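Limex Table Mat, Square, Blue-Gray

Sold by Ketus Home Supply
Price: $26
Ships in 2 business days
Average rating from 189 buyers: 3.9 out of 5

Most table mats promise more than a mat can do. The card that comes with this one says it will "transform your workspace." It will cover part of a table. We have stocked it since April and we think it does that well enough to list, with a few reservations below.

What you get is a large square mat with rounded corners, a dimpled mesh-like surface and edges that sit a little higher than the middle. The color is a blue-gray that looks darker in shade, so check it against your own table before you cut the tags off. We can't take it back after that.

The supplier also claims it is "non-slip on any surface." We don't repeat that in our specs. On painted and coated tabletops it stayed put in our shop. On glass it moved when leaned on.

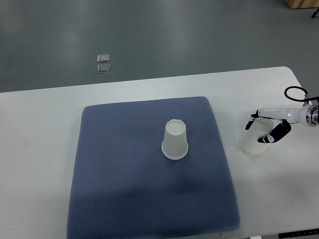 The mat is soft, and soft is a mixed blessing on a table. Mugs and bowls go down quietly, and a hard tabletop gets some protection from scuffs. A light plastic cup will stand on it, and turned upside down like the one on the mat here it has its wide rim to rest on. Tall, narrow things are another story — a bud vase or a stemmed glass wants a harder base, and we would keep both off it. Don't write on it either. A pen goes straight through the paper.

Care

Wipe with a damp cloth and mild soap. Crumbs do settle in the dimples, whatever the packaging says about "one wipe," and a soft brush gets them out faster. No dishwasher, no iron, no hot pans. The supplier gives no heat rating, and we asked twice.

Compared with the Jelon

The Jelon mat is thinner, flatter and cheaper, and if you mainly want something to catch drips it is the better buy. The Limex has more give. Whether that is worth the extra money depends on how much noise your dishes make.

Buyer comments

"Decent mat. Smelled of packaging for a week, then fine. Not sure what was supposed to be transformed." — Kamran Hashmi

"Bought one for the craft table and later a second. Edges have held their shape so far. Would like it in a darker color." — Cyrill Brunner

Item number: 140
Returns: unused, tags attached
Page updated March 20, 2020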